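Swallowed button batteries can injure the stomach as well as the esophagus, hospital team warns

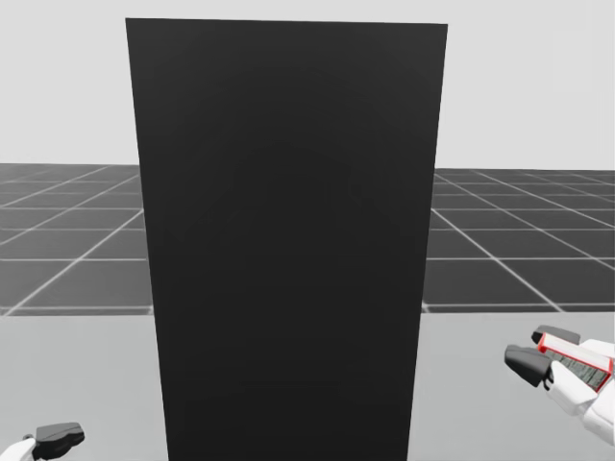

PLILTHOLM, December – Doctors should look at the stomach as well as the esophagus when a young child has swallowed a button battery, even if an X-ray shows that the battery has already moved on, according to a case review from the children's gastroenterology unit at Hornadska Hospital in Pliltholm.

The review describes 5 children under the age of six who were treated at the hospital over a two-year period. In each case the battery had passed out of the esophagus by the time of the first X-ray. All of the children were examined by endoscopy, and 3 were found to have damage to the stomach lining. One of them also had a shallow burn in the lower esophagus that had caused no symptoms.

Button batteries are a well-known danger when they lodge in the esophagus. Contact with moist tissue sets up a small current, which produces an alkaline solution at the battery's negative side and can cause a deep burn within hours. Batteries stuck there are removed as an emergency.

Practice is less settled for batteries that have reached the stomach. Many will travel through the gut and leave the body without trouble, and some hospitals send a child home with instructions to come back for a repeat X-ray. Others remove the battery early, particularly if the child is very young, the battery is large or the time of swallowing is unknown.

At Hornadska, the youngest patient was brought in after a parent noticed that the cover was missing from a remote control. The child was eating normally and had no pain. Endoscopy showed an ulcer on the greater curve of the stomach with a dark base, and the battery was lying next to it. It was taken out with a retrieval net, and the child was given an acid-reducing medicine. The ulcer had healed at a follow-up examination.

A second child had vomited once, with a small streak of blood, before arriving at the emergency department. The third had been irritable and had refused solid food since the previous evening. Both had erosions of the stomach lining, and neither needed a transfusion or surgery. The remaining 2 children had a normal-looking stomach and went home the same day.

The authors say that symptoms were a poor guide to what was found. The child with the deepest injury had none, while one of the children with a normal examination had complained of stomach pain.

They also note that the time of swallowing was known for certain in only one case. When it is not known, they write, a battery seen in the stomach may have spent a long time in the esophagus first, and an injury there can be missed if no one looks for it. They suggest a low threshold for endoscopy in children under six and advise that parents be told to watch for black stools, vomiting, fever or refusal to eat in the weeks that follow.

The review has clear limits. It covers one hospital and very few patients, and children whose batteries passed at home without a visit would not have been counted. Sedation and endoscopy carry risks of their own, and the authors do not argue that every child needs the procedure.

A larger registry is now being set up with the Fajardo Clinic and the Hillar Center for Digestive Diseases. The three sites hope to enroll roughly 80 children and will record battery size, time to removal and endoscopic findings using a shared form. Results from the first year will be used to decide whether a single treatment plan can be adopted across the sites – at present each follows its own.

Parents who think a child may have swallowed a battery should go to an emergency department right away, the hospital said. They should not make the child vomit. If the packaging or a matching battery is at hand, it should be brought along so that staff can check the size and type.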